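Destov releases grasp planning update for two-armed robots

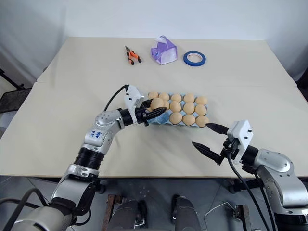
The left gripper holds an egg at the carton while the right gripper stands open beside it.

Destov has released a new version of Tano, its planning software for two-armed robots, with changes to the way grip force is set when handling fragile goods.

Earlier versions applied a fixed closing force chosen by the operator before each task. The new release estimates a suitable force as the fingers close and revises it every 22 milliseconds until the object has been lifted clear. The planner also treats the second arm as a moving obstacle, so that both arms may work over the same carton without one waiting for the other to withdraw.

The company tested the software on eggs in pulp trays at its Clirnska laboratory. Over 1,667 lifts, operators stepped in 133 times, in most cases where a finger had too little room between neighbouring eggs. Shells of differing size remain a difficulty, and work on this will continue.

"The arms themselves have not been changed," said Murali Reddy, head of motion planning. "The improvement lies in how contact is estimated -- and in how quickly the planner gives up on a poor approach and chooses another."

Senthil Bhat, who leads the tooling group, said a log viewer for comparing failed grasps would follow in August. Existing users may install the update through the Achari package manager. Saved task files will need to be converted before use.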